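Reading time: 3 minutes

Section 4. Setting out and cooking a first small dish

Do this section once the parts have been washed and dried as in Section 3. Allow 20 minutes for the setting out and a little longer for the cooking.

Before you start, choose a level table with a clear edge on the side where you will stand. A cloth or felt cover is fine under cold plates. Do not stand a hot pot on one.

4.1 Choosing the potato

1. Pick a small potato, longer than it is wide. One that fits well inside the flat part of the plate will fit the pot.
2. Put it on the plate by itself and turn it over to check all sides.
3. Cut out any eyes or dark spots with the tip of a knife.
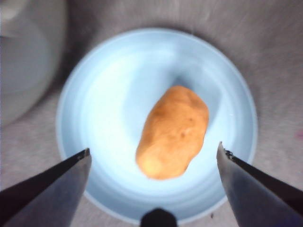 Jacinto Quintero
Kitchen guides editor, Pavulholm

4. Scrub the potato under the cold tap. Peeling is optional.
5. Dry the plate before you use it again – a wet rim is slippery.

Note: pale, shallow plates show soil and grit well, so use one for checking and keep the darker ones for serving.

4.2 Setting out the table

1. Put the plate in front of you, a hand's width in from the edge.
2. Stand any lidded container to the left of the plate. Leave the right side free for the pot.
3. Wipe the tabletop. Grit left under a dish will scratch a matte surface when the dish is dragged.
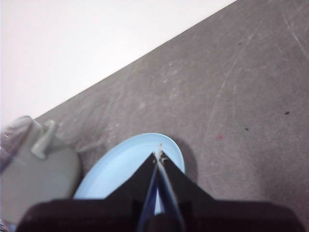
4. Lift dishes to move them. Marks that stay after wiping with a damp cloth are usually scratches, and scouring powder will make them worse.
5. Keep plastic items well back from the place where the pot will stand.

Caution: put a heat mat down before you bring the pot to the table.

4.3 Using the pot and lid

1. Put the potato in the pot and cover it with cold water. Add salt if you like.
2. Fit the lid so that it sits flat all the way round. On lids with steam vents, turn the vents away from you.
3. Bring to the boil, then lower the heat until the water only just moves.

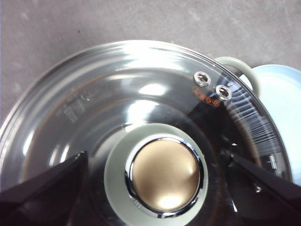 4. Lift the lid by the knob, tilting the far side up first so the steam goes away from your face. Use a dry cloth if the knob is warm.
5. Test with a thin knife after 20 minutes. If it meets resistance, put the lid back and wait another five.
6. Turn off the heat, drain the pot and move the potato to the plate with a spoon.

Caution: never run cold water over a hot glass lid. Leave it to cool on a folded towel.

Comments

Da-eun Song: My lid rattles at step 3 even on the lowest heat. Is the pot too full?

Jacinto Quintero: Probably. Pour off a little water and check that the lid is seated flat.

Bradley: I do two potatoes at once and give them half an hour. No trouble so far.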